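Home | Trays | Tableware | Table Tops | Care | Contact

Mirkgate Serving Tray, Tan

The Mirkgate is a rectangular tray for one person's meal. It has raised, rounded edges on all four sides and a flat base. We sell it to households, small cafes and care homes, and it is the tray most people reorder from us.

Size and fit

The tray takes one dinner plate with room beside it for a spoon or a fork. A side plate and a mug will also fit. It will not take two dinner plates. If you need that, look at the Clendel, which is longer and has cut-out handles.

The outside corners are rounded, so the tray slides onto a shelf without catching. Trays stack inside each other. A stack of ten fits in a standard kitchen cupboard.

Color

Tan is the only color we stock all year. It goes well with pale wood and with most plain tableware. Gray comes in every January and usually sells out by spring.

Jonalyn Pascual, who handles our cafe orders, sets the tan tray with a teal plate and flatware with pink or red handles. The plate goes toward the right side and the spoon to the left of it. A dark blue cup works with the same set and can stand on the table or on the tray.
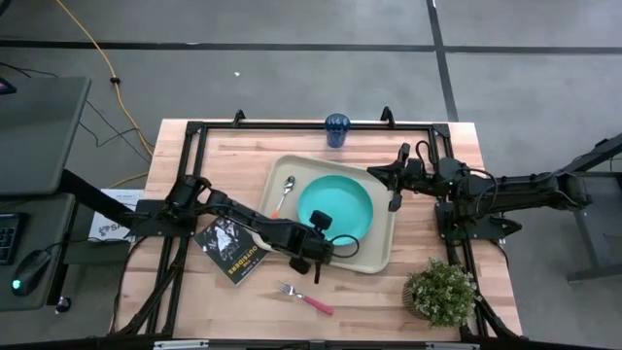

What is included

One tray. Plates, cups and flatware are sold separately. The tray ships flat in a cardboard sleeve with a care card.

Care

Wash by hand in warm water with dish soap. Dry it before stacking. Do not leave it on a stove or in an oven, and do not cut food directly on it. Tea and tomato stains come off with baking soda and a soft cloth. Scouring pads will dull the surface.

Ordering

Single trays ship within two working days. Orders of 68 or more go out on a pallet and leave the warehouse on Thursday. For orders over 500, write to Toàn Tăng before you pay so he can confirm stock. We keep up to 2,000 tan trays in the warehouse, but large orders in the fall can take longer.

Returns are accepted if the tray is unused and in its sleeve. If a tray arrives cracked, send us a photo of the crack and the label on the box. Ratih Wuisan will arrange a replacement. You do not need to send the cracked one back.

Replacement care cards are free. Ask for card 77.

Sign up for our newsletter to hear when gray trays are back in stock. You can unsubscribe at any time.

This site uses cookies to remember your cart. Accept | Settings

Related items
Clendel Long Tray with Handles
Skokonell Dinner Plate
Skokonell Side Plate
Dimaculangan Spoon and Fork Set
Mirkgate Tray Rack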